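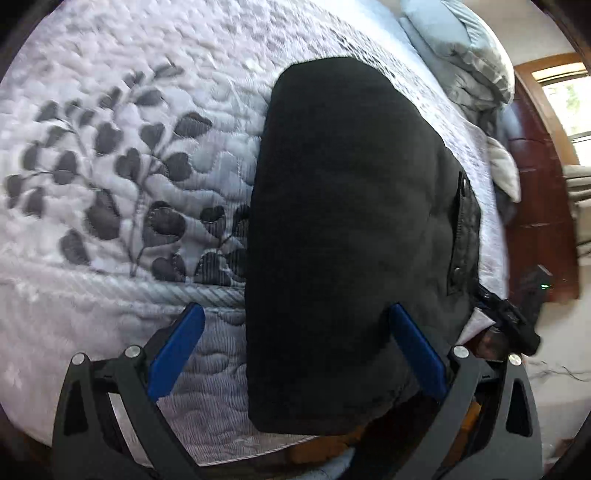

2 de septiembre
Por Stinelari, grupo 4

Proyecto final: cuánto dura la ropa que compramos

Punto de partida. En clase vimos que la ropa se usa cada vez menos tiempo antes de tirarla, y quisimos mirar el tema en pequeño, en la residencia Lullwood. Encuesta en papel, 65 respuestas válidas. Las preguntas eran cortas: qué prenda tiraste la última vez, por qué, cuántos años tenía, si intentaste arreglarla.

Método. Pasamos la encuesta en diciembre, justo antes de vacaciones, mal momento — mucha gente con exámenes y contestando deprisa. Los datos se metieron a mano en una hoja de cálculo y revisamos dos veces. Aun así hay casillas dudosas, van marcadas en el anexo.

Resultados. Lo que más se tira son los pantalones, luego calcetines y camisetas. Motivo principal: roturas en la entrepierna y cremalleras. El tejido gastado viene despues. Casi nadie arregla nada, y quien arregla lo lleva a casa de sus padres.

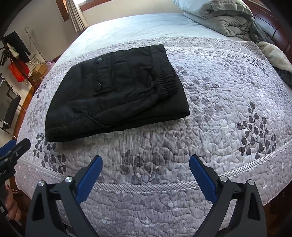 Con los elásticos pasa algo parecido, la goma se da de sí y la prenda va al fondo del armario aunque la tela siga bien. Cambiar una goma son 5 euros en el taller Skilden, preguntamos. La mayoría de los encuestados no sabía que ese arreglo se hacía, o pensaba que costaba más que la prenda nueva.

Comparación de precios. Miramos también la tienda de segunda mano Ahn. Pantalón usado en buen estado, más barato que el nuevo, pero pocas tallas y horario malo para estudiantes (cierra a mediodía). Faltaria mirar las aplicaciones de venta, no dio tiempo.

Limitaciones. Una sola residencia, edades muy parecidas. La pregunta sobre los años de la prenda estaba mal redactada, unos pusieron la fecha de compra y otros la edad. Esa parte no la usamos en las gráficas.

Propuesta. Un taller de costura básica en Lullwood, dos tardes por trimestre — coser un botón, meter un bajo, cambiar goma. Material compartido, una máquina prestada si se puede. Queda pendiente hablar con dirección sobre la sala y el seguro.

Anexo: encuesta y tabla de datos, en hoja aparte.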